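From: Keegan Kerslake
To: search-and-stop discussion list
Date: July 12, 2025
Subject: Re: Motion to suppress in Lockyer

Tipene Tuhiwai wrote:
> The Lockyer ruling came in February and I still can't see what
> the officer relied on. A parked van, engine off, 200 yards from
> a closed shop. Is that enough to detain the driver?

Tipene, I have now read the whole order, all 6 pages of it. The judge treats the stop as beginning when the patrol car pulled across the van's front bumper. The officer's remark about the neighbourhood comes up twice and gets very little weight.
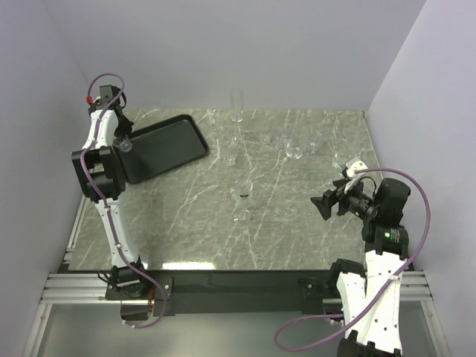

Does it matter that the driver handed over his licence without being asked?

Only if he did so before the van was blocked in. After that point he wasn't free to drive off, and what he handed over came out of the detention.

The State leaned on Skevitz, where the officer walked up on foot and left the exit clear. I don't think it helps them. In Skevitz there were also four calls from residents that same night, and here there was one, with no description of a vehicle.
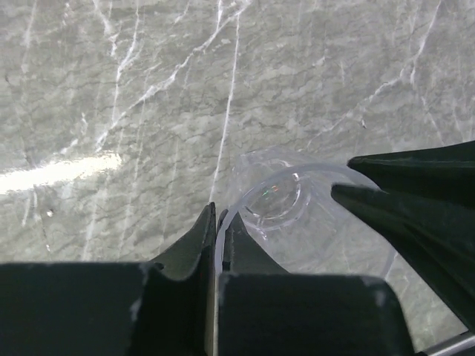 My worry is the appeal. The order lists the facts one after another and never says which of them decided it. The findings run off in different directions, much like the white veins in that grey marble, and a reviewing court could follow any one of them. I would ask for amended findings on the position of the patrol car before anything else is filed.

Gandberg has the same problem, and there it cost the defence the ruling. I have the Sekska brief as well if you want it. It is long, but the section on parked cars is worth reading.

Keegan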